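How to get your town walk listed in a regional visitor guide

Most regional visitor guides take listings from small groups as well as from hotels and big attractions. A guided walk, a self-guided trail or a market tour can all go in. The steps below are the ones we used to get the Sedgwick Mill Walk into the county guide and on the rack at the visitor center. They should work with small changes in most places.

Step 1. Find out who runs the guide

The name on the cover is often the publisher and may have nothing to do with who picks the listings. Look inside the front cover for a contact at the tourism office. If there are two contacts, write to the one marked "partners" or "members." Advertising contacts will sell you a box ad, and a box ad is a different thing from a listing.

Ask three questions in your first email: when the next edition closes, whether the listing is free, and what proof of insurance they want. Our office answered in two days. The one in Berketti took most of March.

Step 2. Fix the route and the times

Do not send anything until the walk has a start point, an end point and a length that will stay the same all season. Walk it yourself at a slow pace with someone who does not know the town. Our first version was timed at 59 minutes by Clyde Abernathy, who grew up here and walks fast. With visitors it ran to 110 minutes, so we dropped the loop past the old rail yard and moved the finish to the library steps.

Write down:

Where people meet, with a street address
Where they can park, and for how long
Public restrooms on or near the route
Any stairs, gravel or steep parts
What happens in rain

The office will ask for all of these sooner or later.

Step 3. Write the short text

Guides usually give you a word limit. Ours allowed 121 words, counting the phone number. Put the facts first: what it is, where it starts, when it runs, what it costs. Use what is left for one or two things people will see along the way. Leave out words like "unique" and "hidden gem." Editors cut them, and then your text ends up shorter than your neighbor's.

Jaruwan Chaimongkol at the Akell Street bakery read our draft and asked where the bus stopped. We had left it out completely. Have someone outside the group read yours before you send it.

Step 4. Get agreement from the businesses on the route

If your text names a shop, a café or a church, get a yes in writing. A short email is fine. Say what the listing will say about them and what dates it covers. Two of our stops changed their hours after we asked, which meant a second round of emails. Keep all the replies in one folder.

Step 5. Fill in the partner form

The form is usually online and usually times out. Type your answers in a separate document first and paste them in. Have these ready:

Your group's legal name and mailing address
Insurance certificate as a PDF
The short text
A contact name and phone number that can be printed
Season dates 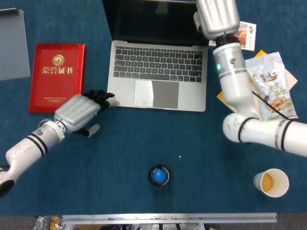
Save a copy of the finished form before you press submit. We did not get a confirmation email the first time, and Hammad Kazmi had to enter it all again from memory. If you hear nothing after a week, call the office and ask them to read back the dates they have for you.

Step 6. Check the proof

You will get a proof page with a short deadline, often only a few days. Check the phone number by dialing it. Check the map pin as well - ours was on the wrong side of the river. Send all corrections in one email, as a numbered list, and ask for a second proof if anything on the map has moved.

Step 7. Stock the rack

Once you are listed, the visitor center will normally take leaflets too. Ask what size their rack holds before you print. We started with a bundle of 26 and refilled it when Orathai Thepsuriya went by on her way to work. Put the season dates on the front so that old leaflets are easy to spot and pull.

Renewing

Listings do not carry over on their own. Our renewal form for the next edition is due by 5 July 2019, and it asks for a new insurance certificate even if nothing else has changed. If your route has changed, start again from Step 2 and tell the businesses on it.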